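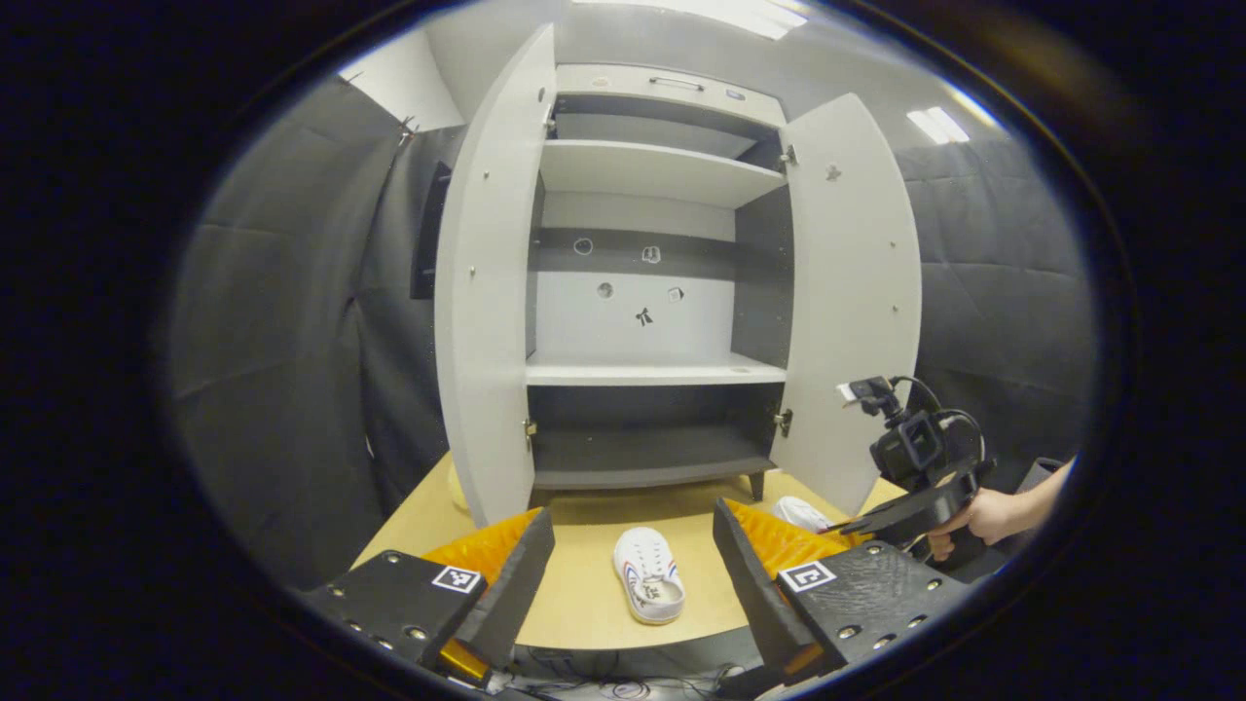
A Big Thank You to Everyone Who Came to Our Open House

What a day we had on July 18, 2019! We set out 60 chairs in the front hall at Jurero and ran out before the welcome was even over, so if you were one of the folks standing along the back wall with a paper plate in your hand, thank you for being such a good sport about it. The sign-in book shows 146 names, and I know a few families slipped past it on their way to the lemonade.

The longest line, as it was last March, was for the shoe cabinet. Natalia Ledesma and her team have been teaching the Velis arm to tidy up, and the lessons begin with people doing the job themselves, using hand-held grippers that have the same sort of fingers the arm has. You pick up a sneaker from the table, you find it a spot in the little white cabinet, and the gripper's camera records the way you went about it. Natalia kept the cabinet doors open for visitors, although her own crew has to work the doors too (they are harder than you'd think, try it with soft orange fingertips sometime!).

Several of you asked about the square black-and-white markers on the fingers. They help the software work out where each finger is and how far apart the two of them are. And yes, two people can work side by side with a gripper each, though it takes some good manners about elbows.

Natalia tells me the group had 700 recorded tries at the shoe task before the doors opened that morning, and our visitors added 42 more. Some of those were awfully slow, mine included, and she was kind enough to say the slow ones are useful as well.

Over in the side room, the Corkus sorting table drew a nice crowd of younger guests, and the Onyeka talk ran long thanks to all your questions. If you left a blue umbrella or a child's sweater behind, both are at the front desk, and we'll hang on to them until somebody comes by.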